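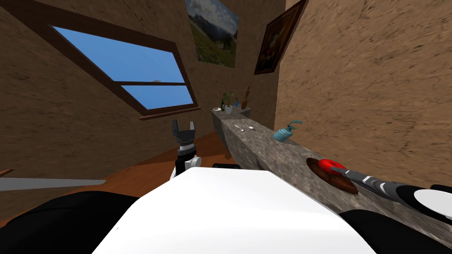 I'm done with handshakes. My aunt in Garnby still shakes with everybody at Friday dinner, twice if she likes you, and I dread it!
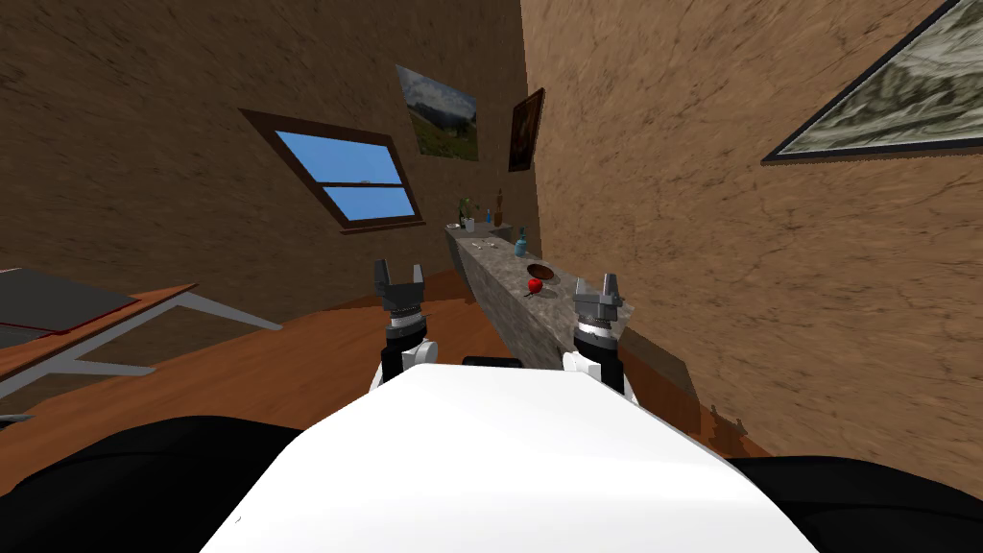

A wave does the same job. Put a hand up, fingers spread apart like the dark gray pair on the left arm, and people get it – hello, glad you came.

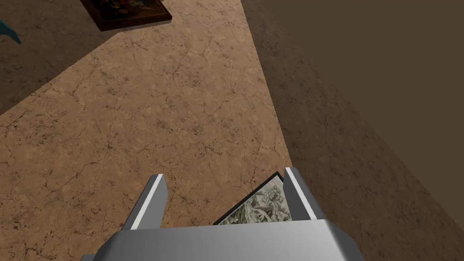 My friend Keerthana thinks waving is cold. Fine, but she also squeezes so hard my rings hurt.

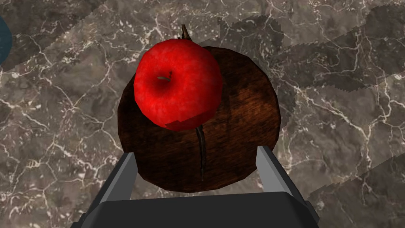

And you can wave with your mouth full, or from across the street. I'll hug you if you ask first.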